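Clustberg two-finger gripper, thin finger set – review after one month on two arms

We bought a pair of the Clustberg grippers in April to replace the Dunine ones we had used for two years. I write this review for people with a small bench setup like ours, two arms facing one table, because the shop page tells you the force and the weight but very little about daily life with the thing.

First the box and the mounting. Each gripper comes with the flange, four screws, a cable and a printed sheet. The flange fitted our arms without an adapter. Shirin Ghorbani mounted the first one before lunch and I did the second, and I needed longer only for the reason that I put the cable on the wrong side and had to begin again. The sheet does not show the cable side. Look at the small dot on the housing, it must face the connector of the wrist.

The fingers are the part I like most. They are black, thin and quite stiff, and they can go under things where the Dunine fingers would only push. Our main test is a plastic storage box with a ribbed lid. The lid is clear and slippery and the old fingers needed a wide edge to hold on to. With the Clustberg I can come in low from the side and take the lid by its edge or by the handle cutout. In our own test of 200 lid removals the old gripper failed 31 times and the new one 12 times. Most of the 12 were in the first days, when the approach height was not yet set well.

For blocks it is also good, but you should lower the force. The factory value is too high for small parts, and Abbas Ranjbar found marks on a few of our blocks after one afternoon. We now use less than half of it and nothing has dropped. The setting is kept after power off, which I was happy to see.

Now the things I do not like.

The cable is too long. On a small arm it makes a loop below the gripper, and this loop lies down on whatever is on the table. Two times it pulled a lid out of place on the way back. We tried a cable tie near the wrist, which helps, but then the last joint cannot turn fully. A shorter cable should be in the box, or at least in the shop.

The finger pads wear faster than I expected. After about 1,000 cycles ours were smooth at the tips. New pads are not expensive, but you can only order them in packs for two grippers.

The controller software, called Ista, is fine when it works. It loses the second gripper if both are powered at the same moment. Start one, wait until it is found, then start the other. I wrote to support on a Friday and got a polite answer that they know the problem – no date for a repair.

Clear plastic is hard for the camera with any gripper, so please do not buy this one hoping it will help there. The shine on the lid ribs is the same as before.

Would I buy it again? For lids, trays and small blocks, yes. For heavy parts I would stay with the Dunine, which is slower but holds better. I give four out of five, and the missing one is for the cable.

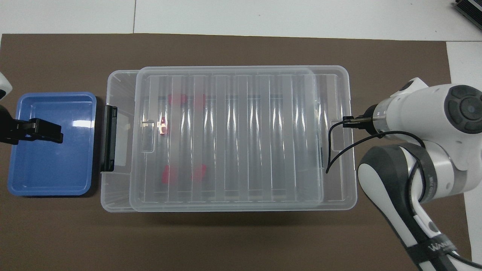
Thin fingers at the right edge of the lid, with the cable loop over the end of the box.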